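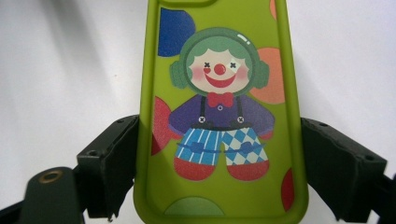
About us

Steken Cases. Small shop, phone cases, printed pictures on the back. Been at it 6 years, started on Ginette Cloutier's kitchen table in December with one printer and far too much coffee. Now a proper unit behind the laundromat, still too much coffee.

What we do: colourful cases with characters on them. Clowns mostly! The lime-green one with the red bow tie and the X eyes is our best known – odd trousers, stripes one side and harlequin diamonds on the other, big red shoes. Kids love him, so do a suprising number of accountants. He's called Marinho. Don't ask, Ginette named him on a bus.

Ginette draws everything. Pencil first, then on the tablet, then she changes the colours 40 times and goes back to the first one. There are 16 characters in the current range, the newest lot is called Heltine (circus animals, bit moodier, greys and plums). The older Uritz range is nearly gone, when it's gone it's gone.

How it works. You pick the drawing, you pick the background colour, you tell us your phone model. Please check the model!! Plus and non-plus are not the same phone and the camera hole will be in the wrong spot. Most orders are printed the next morning and in the mail by 3 pm. Busy before Christmas, allow longer.

Custom stuff – yes, within reason. Names, dogs, your nan as a clown (done it, she was thrilled). Send a clear photo and a favourite colour. We don't do logos off the telly or anyone else's artwork, so please stop asking about the cartoon pig.

Schools and clubs: minimum order is 100 cases, one design, mixed models fine. Email for a price, we're usually quick. Samples can be posted out if you cover postage.

Returns: wrong size, send it back unused and we'll swap it. Printing fault, keep it and we'll make you another. Changed your mind about clowns, email us and we'll sort somthing out.

Pickup from the unit by arrangement, mornings are best. Ring the bell twice, the printer's loud.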